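Streaming and Cable Questions, Answered by Me

Last updated 10/23/20

I'm Gülizar Aksoy, and I've been writing about TV at home since I got fed up with my cable bill and called to cancel it (it took three calls). The same questions keep landing in my inbox, so I put the answers on one page. I'm one person with one living room, so take all of this as what worked at my house in Kovdale.

How many streaming services do I need?

Fewer than you have! At my worst I was paying for 7 of them, and I watched two. The rest were free trials I forgot to cancel. Sit down with your card statement and a pen and write next to each one the last thing you watched on it. If you have to think hard, cancel it. You can always come back, and they'll probably offer you a deal when you do.

Is it OK to sign up for one month, binge a show and leave?

Yes, and I do it all the time. Nearly all of the month-to-month services let you cancel the same day you sign up and keep watching until the month runs out. I cancel right after I put my card in, while I still remember. Just check that you didn't pick the yearly plan by mistake, which I did once with a documentary channel. I watched a lot of documentaries that year.

What internet speed do I need?

For one TV in regular HD, you need a lot less than the sales rep says. My plan is 100 megabits, and with two TVs going plus my daughter on her laptop we have no trouble. I had 60 before that and it was mostly fine too, except on nights when somebody was downloading a game. If your picture keeps stopping, try moving the router before you pay for more speed. Mine lived inside a cabinet behind a stack of board games for years, and moving it onto a shelf fixed the bedroom TV completely.

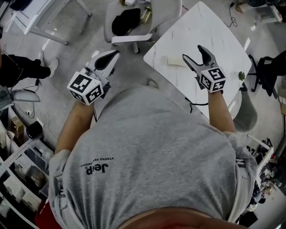

Do I need a streaming stick if I already have a smart TV?

Maybe not. If the TV is fairly new and the apps open quickly, skip it. Mine got slow after a few years and some apps stopped updating, so I plugged in a stick and it felt like a new set. The cheapest stick from a company you've heard of is plenty for most people. Don't let the words on the box push you up to the expensive one, either. "Ultra" and "Max" and "Turbo" don't have a fixed meaning, they're there to sound good, the same way a light gray T-shirt can say Jeep and XTREME PERFORMANCE in black letters and still be a T-shirt. Look at the back of the box for the picture quality it supports, whether it has the Wi-Fi type your router uses, and whether the remote can turn your TV on and off. I really care about that last one. Two remotes on my couch means one of them is under it.

Can I share my password with family?

Read the rules for your own service, they're all different. Most are fine with people who live in your house. What trips people up is the limit on how many screens can play at once. We hit ours every holiday when my brother's kids come over, and then it's a fight over who gets kicked off.

How do I watch local news without cable?

Three ways that I know of. You can get an antenna, you can pay for one of the bigger live TV packages that carries your local stations, or you can look for the station's own free app. Our station in Netby has an app with the evening news on it, live, no login. The weather guy is the main reason I keep it. Check your own station's website first, you might be done in five minutes.

What about sports?

Ugh. Sports is the hard one, and I won't pretend otherwise. Games are split up between channels and apps, and a package that has your team may still black out the home games. Make a list of the teams you can't live without, look up who carries them in your area, and only then start comparing prices. My neighbor Chiu did all that, added it up, and went right back to cable. For him it made sense!

Why does my picture look weird, like a soap opera?

It's a setting called motion smoothing, and every brand calls it something else. Look in the picture menu for anything with "motion" in the name and turn it off. Movies will look like movies again. Some people leave it on for sports, and I can see why.

Why is the talking so quiet and everything else so loud?

This is the question I get most. Look for a sound mode called something like "voice" or "dialogue" and try that. If there's a "night mode," try that too, as it pulls the loud parts down. A small soundbar helped me more than any setting did. And captions, of course. I leave them on for everything now, even cooking shows.
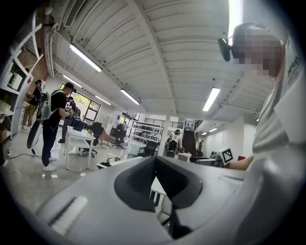 Light gray T-shirt, black headset, pale gray plastic up close.

How do I cancel cable without getting talked out of it?

Have your new setup working before you call. Then say you're canceling, and keep saying it. They will offer you a discount. Mine was 27 dollars off a month, and I nearly took it until I asked how long it lasted and what the bill would go to afterward. Write down the name of the person you talk to and get a confirmation number. Return the box in person if you can, and hang on to the receipt. I gave mine back at the Prareck office in June and was still getting billed for the box until I sent them a picture of that receipt.

Will I lose my email address if I cancel?

You could, if your address came from the cable company. Ask before you cancel. I'd set up a new address first, tell everyone, and let both run side by side for a while. Don't forget the bank and the doctor's office.

Is the free stuff with ads any good?

Better than I expected. There are lots of old shows, lots of movies I'd forgotten about, and the ad breaks seem shorter to me than regular TV's. I put on an old detective series when I'm folding laundry and I haven't paid a cent for it. You usually don't even have to make an account, though they'll ask.

Do you get paid to recommend anything?

No, I pay for my own subscriptions and my own gadgets, including the ones that end up in a drawer.

Can you tell me which service to get?

Write and tell me what you watch and what you can spend, and I'll give you my opinion. It might take me a week or so to get back to you. Please include your town if you're asking about local channels or sports, because without it I'll only have to write back and ask.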